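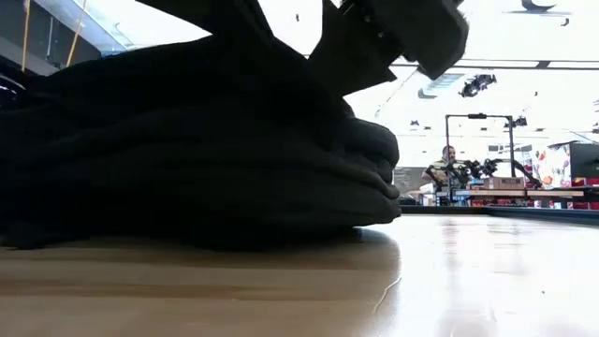 Welcome, and thanks for stopping by! Walora is a small test shop for grippers, robot arms, cameras and controllers, and we spend our days finding out which ones get along with each other and which ones really don't. Gerasimos Kouris started it in a rented room with one arm and a folding table, after a customer asked him a simple question (which gripper should I buy for handling cloth?) and he realized he couldn't answer it without trying a few himself.

These days people send us their hardest items. Soft things are our favorites – fabric, pouches, cord, anything that sags or folds up on itself – and they're also where two grippers that look the same on paper can behave very differently.

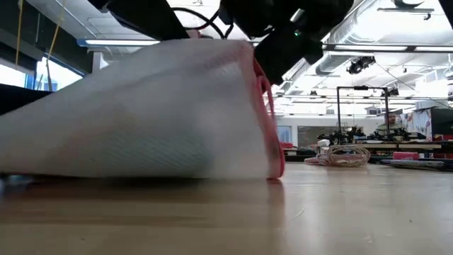
A usual comparison runs 255 picks per gripper, on the same table with the same items, and then Kosmas Zervas sits down with the recordings and goes through every miss. He's been with us since the second year and wrote Dendach, the logging tool we use for all of it. You get the whole log along with our report, including the parts where we had to stop and change the finger pads.

We work mostly with packaging and laundry companies, though we've had a florist and a sailmaker too. If you'd like to see a test being run, we open the doors one Saturday each April, and there's coffee. Otherwise just write to us, tell us what you need picked up, and Gerasimos will get back to you himself.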